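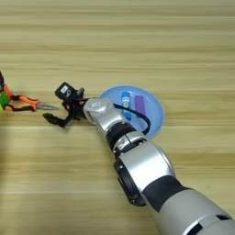
Natnael Woldemariam puts the usual objection first: a machine that needs a minute to pick up a pen has not done a chore, it has done a demonstration. He is right about most of what gets published, and we use his objection as the working definition on this page. A chore is done when a person does not have to come back and do it again.

**What Kukent does**

Kukent tests robot arms on small household and shop-floor jobs and reports the results to the people deciding whether to buy them. We do not build arms and we do not sell them. The company was set up by Liya Assefa, who still writes the test procedures. We work from one building in Hirkora, with benches on the ground floor and offices above.

Most of our work is tabletop tidying: hand tools, markers, blocks, plates, and the other things that collect on a bench or a kitchen table. An arm is asked to sort them, put them in a dish, or return them to a set place. Pliers are harder than they look. The handles spread, the jaws are thin, and a grip that holds at one end may let the tool swing at the other.

**How we score**

The current procedure, Gastar, has 110 tasks. Each is run under 3 lighting conditions. A run is scored as complete, complete with help, or failed. Touching the arm, moving an object, or restarting the software counts as help. Time is recorded separately and does not change the score.

An earlier version had 106 tasks. The 4 added in January all involve a cable or cord lying across the work area.

**Where things stand**

Rigid objects of known shape, placed apart on a flat surface, are handled well enough for some shop-floor use. Performance drops when objects touch, overlap, or sit against a rim. Cloth, wet dishes, and full drawers are not ready for unattended work on any system we have tested. We do not publish a forecast date for these.

**Working with us**

Manufacturers may submit an arm for testing but do not choose the tasks. Failed runs stay in the report. Our longest-running client, the repair shop Gebremichael, uses the bench-clearing results only and ignores the kitchen section.

Visits to the test floor are by appointment. Bring closed shoes. Task sheets are available on request in print or as plain text.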